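Plandance Workshop, Fleson: The Two-Arm Bench

Gallery and notes by Rupert Wieser

The Fleson site sorts and repacks small spare parts for the Fankhauser catalog. Until last July every order was packed by hand at six stations. One of those stations now has a pair of robot arms. This page covers the bench, the people who work with it, and what has changed in the daily routine. Terms used on the shop floor are kept as they are.

The bench was set up by Gaetano Caputo from maintenance and Araceli Varela from packing. Caputo handled mounting, power and cabling. Varela wrote the task list, starting with the items her crew least wanted to keep: bagging washers, turning blister cards face up, and placing one part per tray slot. A full shift of card turning means more than 3000 repeats of the same wrist movement.

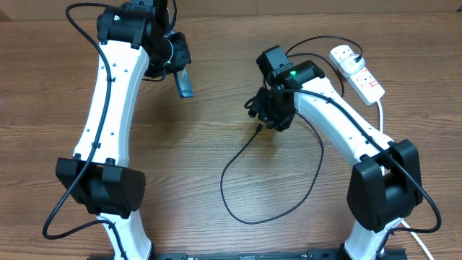 The bench with both arms on the base rail. Power strip at upper right, work area in the center.

Mounting. Both arms share one rail along the operator side. Reach overlaps in the center of the table, and all tasks that need a handover from one gripper to the other are placed there. Trays go in the same zone. Parts longer than 650 mm are still packed at station 4.

Cabling. Each arm has its own cable run along the upper link. Slack at the wrist is needed for full rotation, but a loop that reaches the tabletop can catch a tray corner. The operator checks the loops before each start and re-ties them if needed. Caputo has a clip design on order from Ellitz; delivery is open.

Fingertips. Tips are treated as wear parts. The crew changes them when cards begin to slip. The change takes one hex key and is done by the operator, with power off at the strip. Spares are in the second drawer.

Staffing. No position was cut. The bench has one operator per shift, who also runs station 5. The operator loads trays, clears misfeeds and signs the count sheet. Two packers from the old card station moved to inspection, which had a backlog. One of them, Ambros Bachmann, asked to go back to hand packing after four weeks and did so. Inspection is seated work and he prefers to stand.

Output. On washers the arms are slower than a trained packer, at 70 percent of the hand rate. They run through both breaks, so the shift totals are close. On blister cards the hand rate drops after lunch and the arm rate does not.

Open points. Misfeeds on oiled parts are too frequent, and those orders have gone back to hand packing. Noise is not an issue. The operator's walk between the bench and station 5 is 40 steps each way, and Hannelore Mösli has asked for the two to be placed side by side. The floor plan is up for review on Wednesday at the shift meeting.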